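Relatório de projeto: uma linha de lenços para o inverno
Unidade curricular de Projeto de Acessórios, segundo semestre
Entregue a 7 de março

Introdução

Quando nos pediram para escolher um acessório e trabalhá-lo durante o semestre inteiro, a maior parte da turma foi para as malas e para os cintos, e eu fiquei com os lenços, em parte por teimosia e em parte porque cresci numa casa onde havia sempre um lenço pendurado atrás da porta. A minha avó usava-os na cabeça, a minha mãe ao pescoço, e eu (confesso) só comecei a usá-los a sério quando vim estudar para fora e descobri o que é esperar pelo autocarro em novembro com a gola aberta. O projeto nasceu daí, da vontade de fazer um lenço quadrado que aquecesse um bocadinho e que não desse trabalho nenhum a pôr.

Dei à linha o nome de Solto, que é como eu gosto de os ver usados, com um nó só e as pontas a cair para onde quiserem.

Pesquisa

Comecei por olhar para o que já existe. Passei bastante tempo na loja Prillier, onde as senhoras foram de uma paciência enorme comigo e me deixaram desdobrar e voltar a dobrar quase tudo o que tinham nas gavetas. Os lenços de lá são sobretudo de seda, muito finos, lindíssimos, mas escorregam, e ao fim de uma hora o nó já desceu até ao peito. Depois estive a ver o catálogo da Wallent, que trabalha mais com lã e misturas, e aí o problema era o contrário: o tecido segura bem, mas faz volume debaixo do casaco e pica um bocado na pele.

Perguntei também a colegas como usavam os seus e as respostas foram muito parecidas umas com as outras. Quase toda a gente tem um lenço preferido e os restantes ficam na gaveta, e o preferido raramente é o mais caro. Costuma ser o que combina com o casaco de todos os dias!

Materiais e medidas

Fiz 2 protótipos. O primeiro tem 60 centímetros de lado, em algodão com um pouco de seda, e serve para o pescoço, para o cabelo ou para atar na asa da mala. O segundo tem 100 centímetros, na mesma mistura mas com uma trama mais fechada, e já dá para pôr sobre os ombros. O tecido veio da Bhattacharjee, que vende retalhos a estudantes e que me respondeu a todas as mensagens, mesmo às mais aflitas.

A bainha foi o que me deu mais luta. Queria-a enrolada à mão, como nos lenços antigos, e demorei cerca de 3 horas no primeiro, com os cantos todos tortos. No segundo aprendi a humedecer a ponta do dedo, a enrolar pouco de cada vez e a deixar os cantos para o fim, e o resultado ficou bem mais direito, embora um deles continue a ter uma barriguinha que só eu vejo (espero).

Cor

Para as cores fiquei-me por um tom de tijolo, um verde seco e um cru, com uma risca estreita junto à bainha. Experimentei um padrão de folhas que parecia muito bem no papel e que, uma vez dobrado e atado, se transformava numa mancha sem graça nenhuma. Foi uma boa lição, porque um lenço quase nunca se vê aberto, e o desenho tem de ser pensado para as dobras.
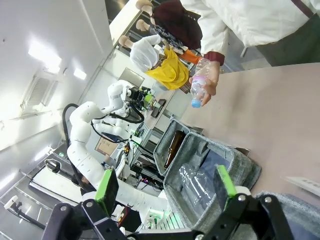

A risca, pelo contrário, aparece sempre, seja qual for o nó, e dá ao lenço um contorno que se nota bem por cima de uma camisola lisa. No de tijolo usei-a em cru e no cru usei-a em verde, e foi esta última combinação a que mais agradou quando levei as amostras para a aula.

Dificuldades e o que ficou por fazer

Gostava de ter lavado as peças mais vezes antes de entregar, para perceber como a cor se aguenta. Também me faltou tempo para a etiqueta, que queria bordada e que acabou por ser uma fitinha de algodão cosida à pressa. Se continuar com a Solto no próximo ano, começo pela etiqueta e por uma versão comprida e estreita, que várias colegas me pediram e que se ata muito bem num rabo de cavalo.

Em anexo seguem as amostras de tecido, o molde da bainha e a tabela de custos.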